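Building Networks, Unit 4: Copper Horizontal Cabling
Notes by Ilaria Pace, revised by Abbas Yazdani

4.1 Scope

These notes cover the copper link between the telecommunications room and the work area. Backbone cabling and fiber are covered in Unit 5. Students should already know the difference between a hub and a switch and be able to read a simple floor plan. The reading for this unit is chapter 6 of the course reader, except the section on coaxial systems, which will not be tested.

Terms used throughout:

Horizontal cable: solid-conductor cable running from the patch panel to the outlet.
Permanent link: the horizontal cable plus the connection hardware at each end.
Channel: the permanent link plus all patch cords and equipment cords.
Outlet: the fixed jack in the work area.

The distinction between link and channel matters on test reports. A tester set to the channel limits will pass a run that would fail as a permanent link. A report that does not state which limits were used should be sent back.

4.2 Length

The permanent link may be up to 90 m. The cords at both ends together may add up to 10 m, giving a channel of 100 m. The figure refers to cable length, including vertical drops and the slack left in the ceiling. It is not the distance measured on the plan.

To estimate an average run, take the longest and the shortest, find the mean, add 10 percent, and add the slack at both ends. In the Tusden exercise the longest run is 71 m and the shortest is 23 m. The mean is 47 m. With 10 percent added it becomes 51.7 m, and with 4 m of slack the planning value is 55.7 m per run.

A standard box holds 305 m. Divide the box length by the planning value and round down: 305 / 55.7 = 5 runs per box. The 17 outlets on the ground floor at Tusden therefore need four boxes. Do not divide the total length by 305 and round up. That method assumes the short pieces left in each box can be joined, and splices are not allowed in horizontal cable.

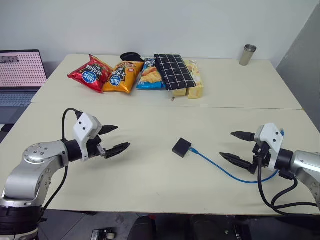 Stranded cord has higher attenuation than solid cable of the same gauge. Where long cords are used from a multi-user outlet, the permitted length of the horizontal run goes down. A table of reduced lengths is given in the course reader and will be supplied on the exam.

4.3 Pairs and pin assignment

The cable has four twisted pairs. Pair 1 is blue, pair 2 orange, pair 3 green, pair 4 brown. There are two pin assignments in use, T568A and T568B. They differ only in the positions of the green and orange pairs.

T568A
Pin 1 white/green
Pin 2 green
Pin 3 white/orange
Pin 4 blue
Pin 5 white/blue
Pin 6 orange
Pin 7 white/brown
Pin 8 brown

T568B
Pin 1 white/orange
Pin 2 orange
Pin 3 white/green
Pin 4 blue
Pin 5 white/blue
Pin 6 green
Pin 7 white/brown
Pin 8 brown

Electrical performance is the same with either. Use one assignment for the whole building and record it in the site documents. A cable with A at one end and B at the other is a crossover for 10 and 100 Mb/s. Nearly all current equipment detects this and adjusts, so the error can stay hidden until an old device is connected.

A split pair is a different fault. The pins are connected end to end in the right order, but two conductors from separate pairs are used as one pair. A continuity tester will pass it. The twist no longer cancels crosstalk, and the link either drops to a lower speed or shows a high error count. Only a tester that measures crosstalk will find it.

4.4 Pairs used by each rate

10BASE-T and 100BASE-TX use two pairs, on pins 1-2 and 3-6. 1000BASE-T uses all four pairs, and each pair carries data in both directions at once. The receiver subtracts its own transmitted signal from what arrives on the pair.

Several kinds of small adapter have two jacks side by side, and they are often confused. A passive pair splitter sends two pairs to each jack. It must be used in matched sets, one at each end of the run, and each circuit is limited to 100 Mb/s. A parallel adapter connects the same eight contacts to both jacks and cannot serve two devices at the same time on a switched network. An inline coupler joins two cords end to end. The outside of the case does not always show which type it is – check continuity between jacks before use.

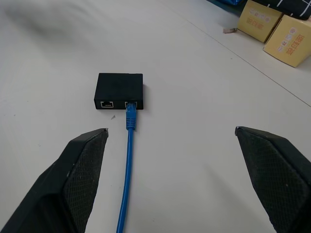
Figure 4.2. Small black adapter with two RJ45 ports side by side, blue cable in the right port.

None of these devices should be part of a permanent link. If a work area needs a second connection, pull a second cable or install a small switch at the desk. The second choice adds an active device that someone has to power and document, and in the Zitberg case study it accounts for most of the undocumented equipment found during the audit.

4.5 Attenuation and crosstalk

Attenuation rises with frequency and with length. It also rises with temperature, which is why cable above a heated ceiling is derated. Insertion loss in decibels adds along the link: if the cable loses 18 dB and the two connectors lose 0.4 dB each, the total is 18.8 dB.

Near-end crosstalk (NEXT) is measured at the same end as the disturbing signal. It is stated as a loss, so a higher number is better. NEXT does not improve much on a shorter link, because most of it is generated in the first few meters and at the first connector. Poor termination is the usual cause of a failure. Keep untwist at the jack to 13 mm or less for Category 5e and above.

Return loss measures the signal reflected by changes in impedance. Kinks, crushed jackets and tight cable ties are common causes. Minimum bend radius for four-pair unshielded horizontal cable is four times the outside diameter.

4.6 Power over the cable

Under the original power standard, the source supplies at least 44 V and no more than 350 mA in continuous use. The worst-case loop resistance of the channel is 20 ohms.

Voltage drop: 0.35 A x 20 ohms = 7 V
Voltage at the device: 44 V - 7 V = 37 V
Power lost in the cable: 0.35 squared x 20 = 2.45 W
Power at the source: 44 V x 0.35 A = 15.4 W
Power at the device: 15.4 W - 2.45 W = 12.95 W

Later versions use all four pairs and higher currents. Heating then becomes a design limit, and bundle size must be considered. The cables at the center of a bundle cannot shed heat as well as those at the outside. 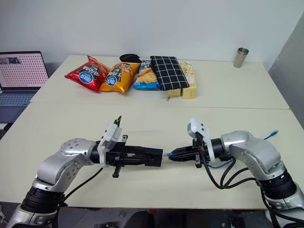
Loss depends on the square of the current. Doubling the current in the same pair gives four times the heat. Splitting the same total current over twice the number of pairs cuts the heat by half. Students regularly lose points by treating this relation as linear.

4.7 Labeling and records

Each cable is labeled at both ends, within 300 mm of the termination. The identifier contains the room code, panel and port. Outlet 2 in room 307, on panel B port 14, is written 307-B14, and the outlet number is kept in the record only. The older Iyengar scheme used running numbers up to 2,926 with no location code. It is still found on drawings for the Roloditz building and must be converted before new runs are added.

The record for each link holds the identifier, cable type, measured length, test result with the limits used, and date of last change. Patch cords are not recorded by cable number.

4.8 Problems

1. A floor has a longest run of 64 m and a shortest run of 18 m. Allow 4 m of slack per run. Find the planning value and the number of boxes for 38 outlets.

2. A link passes continuity but will run only at 100 Mb/s. Name two faults that could cause this and the measurement that would separate them.

3. Repeat the calculation in 4.6 for a channel with a loop resistance of 12.5 ohms.

4. A drawing shows a plan distance of 84 m between the panel and an outlet. The cable rises 3 m at one end and drops 3 m at the other, with 2 m of slack in total. Is the permanent link within the limit?

Solutions to problems 1 and 3 are handed in to Giorgia Morelli at the start of the September lab. Bring a punch-down tool.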